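Against the Tidy Table

Keith Hebden

The Stulcombe program set out to gather 2,060 examples of household handling, recorded with hand-held grippers in ordinary rooms. Its guidelines ask collectors to clear each surface before they begin. I believe this instruction should be withdrawn.

The argument for clearing is one of economy. A system learns the main task sooner when little else competes for its attention, and reviewers can approve an episode quickly. My colleague Sharada Rodrigues has made this case with care, and for the first 30 episodes of any new task I accept it.

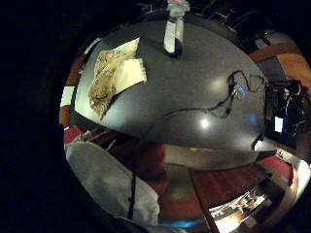

A wide-angle view of a round gray tabletop during collection, with creased paper and a black cable on its surface.

Creased paper has no fixed outline. A cable may cross the very space in which the gripper must close. Glare from an overhead light can hide the edge of a pale object. A system trained only on cleared surfaces will meet such conditions for the first time in someone's home, where an error costs more than a rejected recording.

At Illdale, reviewers set aside 69 episodes in November on the ground of clutter alone. The movements in them were sound. I would restore every one, with a plain note of the room's condition, and let those who train the system decide how much weight each should carry.

Collectors should continue to remove anything fragile or private. Beyond that, the table should be recorded as they find it.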